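Jollerell Docs
Home Releases Data Tooling Contact
Search this site Search

Jollerell Two-Arm Packing Set: Data Card
10th February
By Lanying Meng and Cuiping Hou

## Summary

The Jollerell Two-Arm Packing Set contains 628 recorded episodes of tabletop packing and unpacking with two robot arms. It is maintained by the Clorkalero software group and is intended for training and testing control policies in which one arm holds a container while the other handles its contents. The recording and replay tools are distributed in the same repository.

## Contents of an episode

Each episode is stored in its own folder and holds:

- head camera video
- joint positions and commands for both arms
- gripper opening and commanded grip force, left and right
- a task label and a plain-text instruction
- an outcome flag, set by a reviewer after recording

All streams share one clock. Where a camera image is missing, the loader returns an empty entry and does not repeat the previous image. Users who need a fixed rate should call the resampling function in the Burkham loader before batching.

## Task families

Soft and hinged cases form the largest family, with 165 episodes. They were given priority after the July review, when the earlier policy was found to release the case edge as soon as the second arm began to move. The labels for this family therefore separate "hold" from "grasp", and the hold label remains active for as long as the supporting gripper is closed on the case.
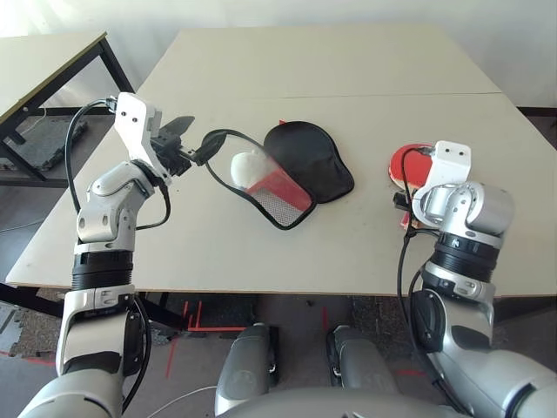 Labels are assigned per arm. An episode may carry a hold on one side and a transfer on the other, and the two need not begin or end together. Users of the Doležal planner should read both label tracks — the merged track kept for older code discards the overlap.

## Splits

The test split consists of 300 episodes and is fixed for all version 2 releases. The remaining episodes are available for training and tuning. No episode appears in more than one split.

## Known limitations

Mesh and other see-through surfaces cause errors in the supplied object masks, particularly where an item lies behind the mesh. The masks were produced automatically and have been corrected by hand in the test split only. Grip force values are commanded values and should not be treated as measurements.

## Changes and contact

Corrections to labels should be submitted through the issue tracker with the episode number and the affected arm. Requests concerning the loader are handled by Cuiping Hou; all other requests should be addressed to Lanying Meng.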